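Tremgate Forum > Cells and Fixtures > Maintenance
Thread: Fingertip grip drifting on garment cell, cleaning interval?

ksharifi
Looking after a cloth-folding cell, known here as Fendberg. Arms on opposite sides of a white table, parallel grippers with blue fingers and rubbery grey tips. It folds shirts and small cloths all day. Grip is fine after a service and then gets worse over the week, and I would like to fix the interval instead of waiting for failures.
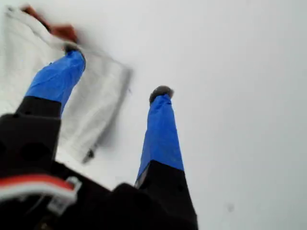
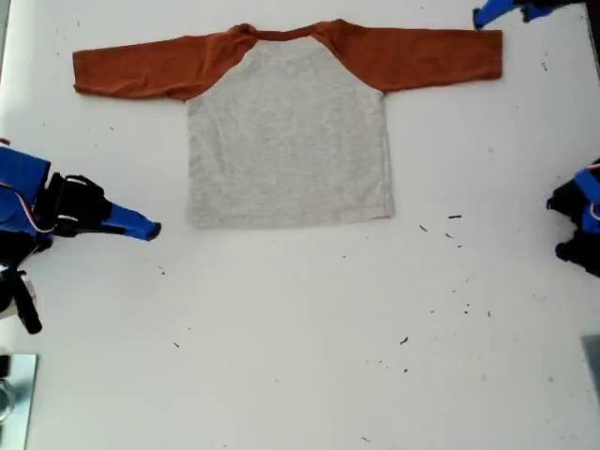

Missed picks are logged per gripper, and the log is what made me look at the tips. After a clean we see 3 missed picks in 400. By the end of the week the left arm is at 40 in 400 with no change to the program, the payload or the closing force. The right arm drifts too but more slowly. Tips are Kullon moulded caps, pushed on and held with a smear of adhesive. Current routine is a dry brush on the tips at shift change and a wipe of the table when somebody thinks of it. You can see how well that works from the dark specks to the right of the grey shirt's hem. I take most of that for lint and thread ends. One of the tips in the white cloth shot also has a darker, slightly fuzzy surface, and I would expect a clean cap to look smooth.

Questions:
1. What do people clean soft tips with, and how often?
2. Does anyone replace on a count and not on appearance?
3. Is there any point in cleaning the table more often if the tips are being done properly?

toivo_n
1. Isopropanol on a lint-free wipe, every shift. A dry brush moves fibre about and pushes the short ones into the surface. It was the first thing we stopped doing.
2. Yes. We change caps on hours run. By the time you can see wear the pick rate has already gone.
3. Yes. The fingers close against the table on a flat pick, so whatever is on the table ends up on the tips.

Also check the fingers are still parallel when closed. A difference between arms usually means one is closing slightly skewed and only using the edge of the cap.

iniskanen
Disagree on isopropanol every shift. It depends on the compound. We had caps go hard and shiny after a few weeks of it, and a hard shiny cap will not hold knitwear at any force you would want to use. Warm water with a drop of washing-up liquid, then a second wipe with plain water, then let them dry before you run. It takes longer, but the caps last.

Ask Kullon what the compound is before putting solvent on it. If they will not say, take a used cap off and leave it in a jar of the stuff overnight next to an unused one in water.

toivo_n
We have used it for 7 months on the same type with no hardening. Do you wipe or soak? A quick wipe flashes off before it does anything.

iniskanen
Wipe. But our operators were wetting the wipe until it dripped, and it was getting down behind the cap to the adhesive. Several came loose. So it may be partly the method. I would still not hand solvent to a whole shift and expect them all to use it sparingly.

ksharifi
No skew that I can find. Closed both grippers on a strip of thin paper and pulled it from each side, and it drags evenly. I will repeat it with the gripper at pick height, where there is some load from the table.

The overnight jar is a fair idea. Will do that before choosing between the two of you.

s_aaltonen
Two things not mentioned yet.

First, the blue part of the finger. If yours is a sleeve over a core, check that it is not creeping. In the cloth shot there are soft creases running along the blue on the finger that is touching the fabric. Could be normal for that part, I do not have one here. Could also be a sleeve that has begun to turn. If it rotates a few degrees the cap goes with it, and your paper test would pass when closed at rest and fail under side load. Put a paint-pen line across the joint between the black and the blue and look at it each morning.

Second, the red and white cable on the left-hand arm in the shirt shot. It loops along the side of the gripper body. How is it held? On our Hirvonen cell a loop like that worked its way round until it was pulling at the connector at full wrist rotation. The symptom was an intermittent position reading, and the controller took it as "closed on cloth" when it was not. We lost a fortnight cleaning tips that had nothing wrong with them.

tarun.tomar
Seconding the cable. Before changing any cleaning routine, separate the faults. Log the finger position at the end of each close. A slipping tip closes to the usual thickness and then the position runs on as the cloth leaves. A bad reading jumps. They look quite different on a plot and it costs you an afternoon.

On tips, I would not use either method daily. Low-tack roller, same as for clothes, at every shift change, and one wet clean a week. Most of the loss on knit is loose fibre and not grease.

toivo_n
A roller leaves residue. Not much, but it attracts the next lot of fibre.

tarun.tomar
The cheap ones do. Silicone washable ones do not, or not that I have measured.

iniskanen
For the table, whatever you choose, wipe in one direction towards an edge and lift off. Going in circles leaves it all in the middle, where the garment goes. And do the metal plates in the corners as well. Fibre collects along the edge of a plate and the next garment dragged across it brings it back.

ksharifi
Results so far.

Cable: held by one tie at the housing end and nothing near the wrist. Not pulling at the connector in any pose I could jog to, but I have added a second tie and left slack for full rotation. Position log shows slow run-on in nearly every miss and no jumps, so I am treating it as real slip.

Paint line: no movement after several days on either arm. Sleeve ruled out for now. The creases look the same on a new finger from stores.

Jar test: the cap in isopropanol came out slightly swollen and went back to size by lunchtime. Hardness felt the same as the water one by thumbnail, for what that is worth. I do not have a gauge for anything this small.

Routine from this month is silicone roller at shift change, damp wipe with detergent once a day, table and corner plates wiped before each run. No solvent. Caps still changed on appearance until I have enough data to set a count. Left arm was at 7 in 400 at the end of the first week.

s_aaltonen
Swap the finger sets left to right at the next service. If the worse rate follows the fingers, it is the caps. If it stays on the left, look at what the left arm is being asked to do. On ours the left does all the first picks off the pile and gets the worst of the fibre.

ksharifi
Ours is the same, left takes the first pick. Will swap them and post the log.

toivo_n
Still say you will end up on isopropanol by March.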